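Trenelel – a small uninstall helper for Windows

Readme, last touched 29 November 2025

Hi, and thanks for grabbing Trenelel! I wrote it after spending a whole evening trying to get rid of an old copy of Flundent that refused to leave. The entry in Apps & Features was still there, the uninstall button did nothing, and the installer wouldn't put a new version on top because it thought the old one was fine. If you've been in that spot, you know how much fun it is.

What it does

Trenelel reads the list of installed programs from the registry and checks whether each one's uninstaller still exists. If it doesn't, the entry gets flagged and you can remove it. It doesn't touch the program's own files – you delete those yourself when you're ready.

Getting started

Unzip the folder anywhere you like and run trenelel.exe as administrator. There's no setup. The first scan takes a little while on an older machine (my laptop had 211 entries, and I'm not proud of that), and after that it keeps a cache next to the exe so the next one goes a lot faster. 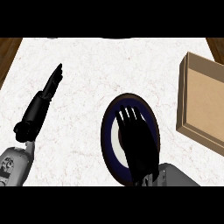
Once the scan is done, flagged entries show up at the top of the list in bold. Tick the ones you want gone and press Remove. Every removal is saved first as a .reg file in the backup folder, so if you change your mind you can double-click that file and the entry comes right back. I keep the last 80 backups and drop the oldest ones, but you can change the number in settings.ini.

Command line

trenelel /scan prints the list and quits
trenelel /scan /flagged prints only the broken entries
trenelel /restore name puts a backup back

Known problems

Programs installed for just one user only show up if you run the tool from that user's account. I'd love to fix this and haven't found a clean way yet.

Anything installed through the Kao launcher gets flagged even when it's perfectly healthy – Kao keeps its uninstallers in a place I don't check. Leave those alone for now!

With display scaling turned way up, the Remove button slides under the status bar. Make the window taller and it comes back.

Changes

Version 6: the cache no longer breaks when a program name has a slash in it. Restore works from the command line.
Version 3: backups are on by default (sorry, they really should have been from the start).

Bugs and questions

The tracker is on Plendport, under the same name as the tool. Please attach the log file and tell me which Windows version you're on. I go through new reports most evenings.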